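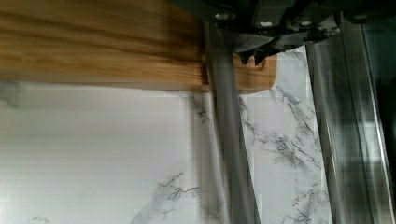

Worktop task, kitchen bay: the gripper over the rounded end of a wooden cutting board.

Household Tasks Gallery — Can Machines Do the Chores Yet?

The Datunis Centre for Domestic Automation studies how far present-day robot arms can manage ordinary work in kitchens, laundries and small shops. This page accompanies the October open afternoon and is intended for visitors, teachers and members of the public who have asked what such machines can do at present. The view at the head of the page comes from the kitchen bay, where the arm works with two metal fingers.

About the kitchen work

A cutting board is a plain object, but it asks a good deal of a gripper. It lies flat, it offers a thin edge to hold, and much of its weight is a long way from the fingers once it has been lifted by one end. People deal with this without thought, usually by sliding the board over the edge of the worktop and taking it from beneath. The arm has to be taught each part of that movement.

The worktop is a difficulty of its own. A white surface with grey veins and a slight shine can mislead a vision system, which may read a vein as the edge of an object. The Centre keeps patterned surfaces in its programme for this reason, as many homes have them.

Results to date

In the current round the Sarmiento control software was given 40 board-handling tasks and completed 21 without help from a member of staff. The remainder were stopped by the operator or ended with the board in the wrong place. The Centre regards this as fair progress. It does not regard it as sufficient for use in a private home, where a person may be standing at the same worktop.

Shop-floor work is further advanced. Shelf facing and the moving of boxed goods, studied under the Iltell programme, involve regular shapes and known positions, and the arm is seldom asked to handle anything thin, soft or slippery. Folding cloth and washing glassware remain largely unsolved — visitors should not expect to see either at the open afternoon.

"We are often asked for a date by which a machine will clear the kitchen," writes Nelli Rautiainen, head of the household programme. "I am not able to give one. We can say which parts of the job are becoming reliable, and we publish those as they come."

Further information

Written results for the kitchen bay are held under reference 3736 and may be requested from the Centre's office. Schools wishing to use the picture on this page may do so, provided that the Datunis Centre is credited.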